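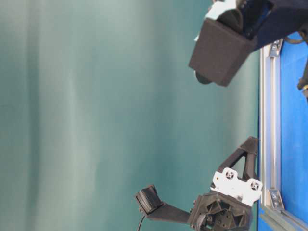

Drudari cell, side view. Gripper out past the rail, printed housing top right.

Lab > Notebook > Visits > Ruvine

07/11/2020
Alois Eberhard

Went over to Ruvine with Ivana for their open day. Mostly to see the Drudari arm, as Mansilla keep telling us it would do our tray loading and we'd be mad not to look.

The talk first. Slides claimed 1,000 picks without a stop. I asked what counted as a stop and was told "an intervention", then asked what counted as an intervention and we moved on to questions from the other side of the room. Ivana wrote down the exact wording, see her page.

Then the cell. Nearly everything on the hand that isn't metal looks home-printed. Black body with hexagon and triangle pockets, screws down in the pockets, white scalloped plate bolted across it, then one long flat finger with a ribbed pad at the tip. There's a thin cable hanging from under the pad which I didn't like at all. On our line that would catch on a tray lip in the first week. Asked whether it could be routed inside the finger. "In the next version." Same answer for the pad material, the noise and the price.

The blue table top is nice to look at. Aluminium extrusion down the side with small grey angle brackets, same sort of thing we have in the store.

Demo was 30 parts, all the same, all put out by hand by the man running it. It dropped two by my reckoning, Ivana says three, she counts the one that landed on its side and was nudged back. He didn't mention any of them. I asked if we could try one of our own caps (had four in my coat pocket) and he said the grasp settings would need redoing, half a day's work. Fine, but then the line on the leaflet about unknown parts wants taking out.

Cycle time: they say 64 picks a minute is "achievable". I timed a short run on my phone and got nowhere near, though to be fair he'd slowed it for visitors. He offered to run it at full speed later and then there was lunch.

Good points, so I don't get accused of sulking. Changing the finger took him one hex key and very little swearing. Spare parts can be printed on our own machine if they hand over the files, which they might. And he was straight with us about the pads wearing, they had got through 146 since July. Ivana worked that out per shift on the train and it isn't pretty.

Compare with Dumura, where the hand was dull and heavy and picked up everything we gave it, our caps included.

To do:
- send Ruvine a box of caps, mixed, dirty ones too
- ask for the run log behind the 1,000 figure
- Ivana to ask about files and pad price
- no order before we've seen full speed with our own parts

Mansilla will ring. Don't agree to anything on the phone.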